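Mornetti Gikau portable SSD review
By Aidan Carroll
Feb 1, 2020

Portable drives are dull things to buy. Most of them hold the same memory chips and plug into the same ports, and the only real questions are how fast they stay once they fill up and how much you pay for each gigabyte. The Gikau is Mornetti's first try at the category after years of making card readers and cables, and it does well on one of those questions.

I bought the 1 TB model for $190. There is a 500 GB model as well, but it costs far too much for the space you get and I would skip it.

What you get

In the box are the drive, a short USB-C to USB-C cable, a small adapter for older USB-A ports and a folded sheet of warranty terms. The warranty runs for 3 years and you have to register the drive on the Mornetti site to get the full term. The form took me two tries because the serial number on the sheet has a zero that looks like the letter O.

The drive comes formatted as exFAT, so it works on Windows and Mac without any setup. Mornetti puts a backup program on it too. I looked at it for a few minutes and deleted it. It wants an account, and both Windows and macOS already have something that does the same job.

Speed

I tested on a two-year-old laptop with a USB 3.1 Gen 2 port. Copying a 262 GB folder of video from the laptop went quickly for the first part, then slowed down a good deal when the drive's cache was full. It never stalled, and it picked up again after a short rest. Reading the same folder back was steady all the way through.

Small files are the weak spot. I have a folder of 2356 photos and documents that I use for every drive review, and the Gikau was slower with it than the Karunaratne drive I have been using since June. The gap is easy to notice if you move a lot of small files and not worth thinking about if you don't.

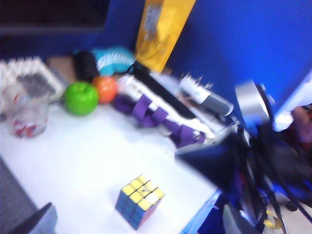

Rubik's cube on a white table

Heat and noise

There is no fan, so there is no noise. The case gets warm during long copies, warm enough that I moved it off my lap, but it never got too hot to hold. Ismail Amrani, who edits video for a living and borrowed the drive from me for a weekend, had it drop off his desktop once during a long export. He was using his own cable. I tried to repeat the fault with the cable from the box and couldn't, so I lean toward blaming the cable.

Encryption

Hardware encryption is included and you set it up through a separate download. It works, but the unlock program has to be installed on every computer you use the drive with. On a work laptop where you can't install anything, that makes an encrypted drive useless. The Poltden drives get around this by keeping the unlock program on a small read-only section of the drive itself, and I wish Mornetti had done the same.

The program has no password hint and no recovery option. Write the password down somewhere.

Who should buy it

If you mostly move big files – video, disk images, game installs – the Gikau is a fair buy at this price. I also ran a few games straight from it and load times were close to what I get from the internal drive.

For backups that sit in a drawer, get a regular portable hard drive and keep the change. For lots of small files, or if you need encryption on computers you don't control, look at the Karunaratne or the Poltden first. Both cost more at the time of writing, though the Poltden goes on sale fairly often.

Good: steady read speeds, both cable types in the box, works on Windows and Mac as it comes
Bad: slow with small files, clumsy encryption, poor value at 500 GB

Rating: 7 out of 10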